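Right, hello everyone, and thanks for staying on after tea. I'm going to talk about the Ramow hand – what you get for your money, and where I'd like Parden to try harder.

(Wait for slide. Don't rush this bit!)

So we've had it at Rumthorpe since May, on a 30-month service plan. Parden's leaflet promises 200 hours between check-ups. We got 126 before I rang them, and I'll say this for the helpline – somebody picked up straight away and knew their stuff.

Setting up took me 35 minutes with the booklet open on my knee. The booklet is good. The cable clips are not, and I've told them so (twice).

Next slide – the pick-up area. We mark ours out with yellow tape on the carpet, cheap as chips, and I'd do that before you even open the box. 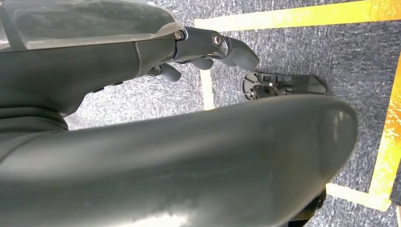 Fingers over the taped area, with scuffs along the rim of the hand cover.

Point at the rim. Ask Parden what a new cover costs before you sign, as it isn't in the plan. Then questions, and I'll pass the price sheet round.

Talk notes © Mfinanga Workshop Talks | Contact us | Back to top
3 comments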